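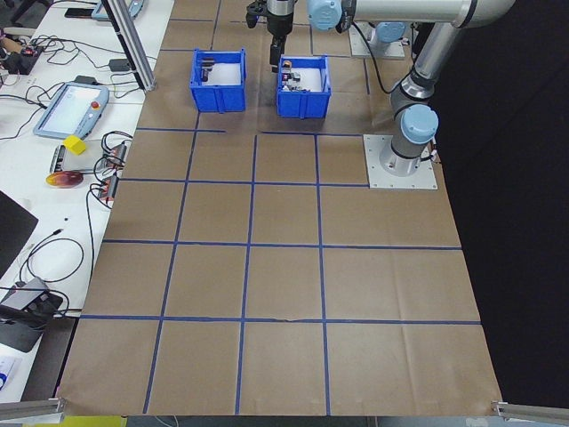 Paper Grid Sorting Table: Your Questions

Last updated: January

Search this site Search Clear

I get a lot of mail about the sorting table, most of it asking the same handful of things, so I've put my answers on one page. If yours isn't covered, write to me and I'll probably add it.

What paper do you use?

Plain brown kraft paper off a big roll. Mine came from Govwood and it's the heavy one, 90 grams. Thinner paper works too, but it tears when you lift the tape and you'll be swearing by the second strip.

Why blue painter's tape and not a marker?

I change my mind! Painter's tape peels off and goes back down, and I can see it easily against the brown. I used a marker on my first sheet, decided a week later that I wanted bigger squares, and had to throw the whole thing out.

Do the lines have to be straight?

Nope. Mine wobble, and a few of the pieces up at the far end are short or don't quite line up. I did them by eye after supper. The squares only need to be clear enough that you know which one you're putting things in.

How do I get the creases out?

I don't, really. You can roll the paper backwards around a broom handle overnight (print side in, if it has one) and that takes the worst of the curl out. Folds stay folds. Small parts will sometimes roll into one, so I keep round things like beads away from the creased corner.

How many columns should I have?

I like four. I can reach across four without leaning on anything, and I run as many rows as the table allows. My full sheet took me 11 strips of tape the first time I planned it out on a smaller table, and more once I moved up.

What are the bins for?

Two blue plastic ones, side by side, with white inside on the bottom. I love that white floor — dark little bits show up right away. One bin is for stuff I haven't looked at yet and the other is for stuff that's been through the grid. Which is which depends on the day, so label yours if you share the table.

Can I sort by color instead of by type?

Sure, if it suits what you've got. I had a jar of 600 mixed Plimska pegs that only made sense by color. Hardware I always sort by size.

When do you change the paper?

When the tape stops sticking or I've spilled coffee on it. Usually the coffee.

Do you sell the grids ready made?

No, sorry, it's only paper and tape!

Contact | Copyright Tan Sorting Pages | Back to top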